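Acta reunión de planta - Trundden, nave Molar
Mar 3, 2018
Asisten: turno de mañana, turno de tarde, mantenimiento, prevención, dos delegados. Dirección llega tarde, se incorpora en el punto 2.

1. Acta anterior
Aprobada. Queda pendiente de febrero lo de las taquillas.

2. Puesto Hanar
La mano Hanar sigue en pruebas en preparación de pedidos. Pasa de 2 a 3 turnos de prueba por semana. Mañana pide saber con antelación qué días, ahora se enteran al fichar. Mantenimiento colgará el calendario en el tablón.
Tarde pregunta si el objetivo de 2,000 piezas por semana se mantiene con la mano parada. Dirección: el objetivo es del puesto entero, no de la persona. Los delegados lo quieren por escrito. Se acuerda nota interna.
Categoría: quien supervisa la mano cobra hoy como preparador. Discusión larga, sin acuerdo. Dirección no ve cambio de funciones, los delegados sí - se programa, se para, se rearma, se apuntan fallos. Vuelve al orden del día de la próxima.
Rotación: nadie más de media jornada seguida supervisando. Varios compañeros se quejan de aburrimiento y de vista cansada, prefieren alternar con embalaje. Aprobado.

3. Formación
11 personas apuntadas, el curso se da en Park. Desplazamiento dentro de jornada, confirmado. Tarde se queja de que todas las plazas son de mañana, se abrira segundo grupo. Falta fecha.

4. Agarre de paneles
Lo que más tiempo quita ahora mismo. Piezas planas con reborde: pulgar por encima, los otros dedos al otro lado del canto. Mantenimiento propone revisar las almohadillas negras de los dedos al empezar cada turno y apuntarlo en la hoja. Prevención insiste: la funda de punto negro va holgada y hace pliegues, mirar que no se enganche en el canto. Si se engancha, parar y avisar, no tirar con la mano.
Recoger el suelo antes de arrancar, tambien lo que quede junto al panel. Lo hace quien supervisa, cinco minutos al principio del turno, cuentan como trabajo.
Panel amarillo, mano en posición: 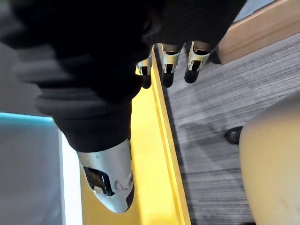 5. Ruegos y preguntas
- Los preparadores con más años piden garantía de que no se amortizan puestos al acabar las pruebas. Dirección: no está previsto. Los delegados piden que conste la respuesta tal cual. Consta.
- Grabaciones del puesto: quién las ve y cuánto se guardan. Prevención lo consulta.
- Máquina de café, otra vez.

Próxima reunión sin fecha, se avisa por el tablón.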